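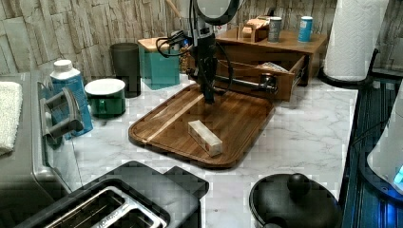 I want to write a few posts about salt in bread. I bake for two years now and I did it wrong for most of that time.

When I started, I followed the recipes with teaspoons. One recipe said 2 teaspoons of salt for a loaf, another said one and a half. I used whatever salt was at home. Sometimes fine, sometimes the coarse kind for pickles.

The bread was different every week. One Sunday it tasted like paper, the next one my husband drank three glasses of water after dinner. I blamed the flour. I even changed to a more expensive flour, from the Jiswood mill, and of course it was the same story.

Then I took an evening course at Tinutside, the community kitchen near the bus station. The teacher was Hanne Rissanen. She asked us to fill a teaspoon with fine salt, level it with a knife, and weigh it. Then the same with coarse salt.

I did not expect such a big difference. The spoon was full both times, but the coarse salt was clearly lighter. There is a lot of air between big grains. I felt a little stupid, I studied chemistry for one year.

So now I weigh. My rule is 2 percent of the flour weight. If I have 600 grams of flour, I put 12 grams of salt. It does not matter if it is fine or coarse, only the coarse one needs more time to dissolve.

Some people like less. Irén Juhász, who sat beside me in the course, uses 1.5 percent for her mother and says that you get used to it in a month. I tried it for one week in October and I missed the salt. Maybe I gave up too early.

The other thing I learned is that salt makes the dough slower. I forgot it completely one time, and the dough was over the edge of the bowl before I came back from the pharmacy. It was also very sticky, I could not shape it at all. I baked it in a pan and we ate it with salted butter.

About the order: I mix flour and water first, wait half an hour, then add the salt with a spoon of water which I kept aside. The dough feels tight and strange for a minute, like it wants to break into pieces. Keep going, it comes together again.

I was afraid to put salt and yeast in the same bowl, because my grandmother said salt kills yeast. Hanne told us it is only a problem if they sit together for a long time with very little water. In a normal dough you mix it and it is fine.

For a scale you do not need anything special. Mine shows only whole grams, and for one loaf this is enough. For small amounts I would like one with decimals, but it can wait until my birthday.

Somebody asked me in a message if sea salt tastes better in bread. I can not taste any difference inside the loaf. On top of focaccia yes, there the big flakes are nice because you bite them.

Next time I will write about rye, where I still have many problems. If you bake rye with 100 percent rye flour, please tell me how much salt you use and if you add it at the beginning.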